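Stop making charities apply like banks

Wrote most of this on a bus so forgive the shape of it.

Our after-school group needed 465 dollars. Bus passes for teenagers, one term, so they could get home after dark without walking the county road. The foundation we asked sent back a form. Then a second form, to explain the first one. Then a call with a nice young man who wanted to know our theory of change. The theory is that the kid gets on the bus.

I'm not against paperwork. Money gets stolen in this field, I've seen it happen, and anybody handing out other people's donations should want receipts. Fine. Receipts are easy. What I'm against is the stuff before the receipts. The logic models, the baseline survey, the "sustainability plan" for a thing that lasts until June.

Yeison Chambi runs a tutoring program out of two rooms over in Gistotside. Math mostly, some English for the parents. Last year he applied for 3,000 dollars from a regional fund and got 1,000. OK, happens. But the reporting rules didn't shrink with the check. Same quarterly reports, same outcomes table, same site visit. He told me he spent more evenings on that grant then on any other part of the job, and he's thinking of not applying again. Which means the fund will look at its numbers in November and conclude there's less demand in Gistotside. There isn't.

And who does well under this system? Groups with a grant writer. Storska has one, full time, and good for them, they do decent work with foster families and I'd send anybody there. But they'd be the first to say they win partly because they know how to fill in the box. A church basement with a sign-up sheet does not know how to fill in the box. Nobody's fault exactly. Still wrong.

The other thing is what never gets funded at all. Rent. Heat. Paint. A new lock. Every application I've filled out has a line for "program costs" and then a tiny grudging one for overhead, like overhead was a vice. Kids come in the door and sit in a building. The building costs money. A funder will pay for a workshop on self-esteem and won't pay to fix up the room it's in.

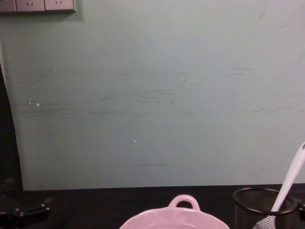 A wall with scuffs and a thin scratch on it. 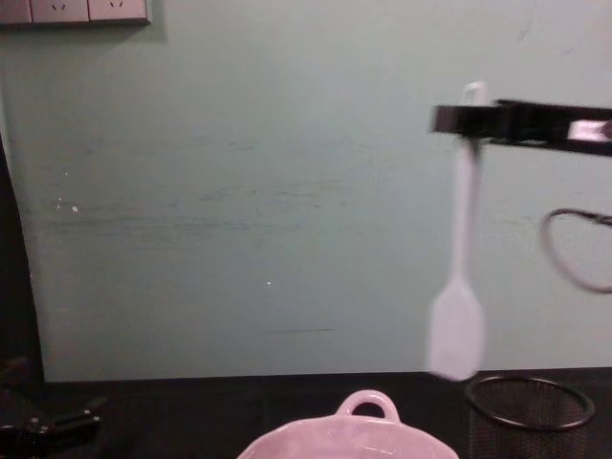

Cristian Cuervo, who used to sit on the other side of the table at Guzmán, argued with me about this for most of a Friday. His point: small grants are where things go wrong, because the groups are small, one person holds the checkbook, no audit. True enough. But a twelve page application doesn't catch a thief. A thief can write twelve pages. A phone call and a look at the bank statement would catch more, and take an hour.

So what would I do. Under 1,000 dollars, one page. Who are you, what's it for, who can vouch. Answer in 2 weeks. Receipts at the end, and a paragraph on how it went, including if it went badly. The Brudier fund does something close to this already for summer programs and as far as I can tell the sky has stayed up.

Above that, ask more. Sure. But ask in proportion, and if you cut the grant cut the reporting to match. And let people spend it on the boiler if the boiler is the problem. They know thier building better than you do.

We did get the bus passes in the end, by the way. Not from the foundation. One of the parents passed a coffee can around at work.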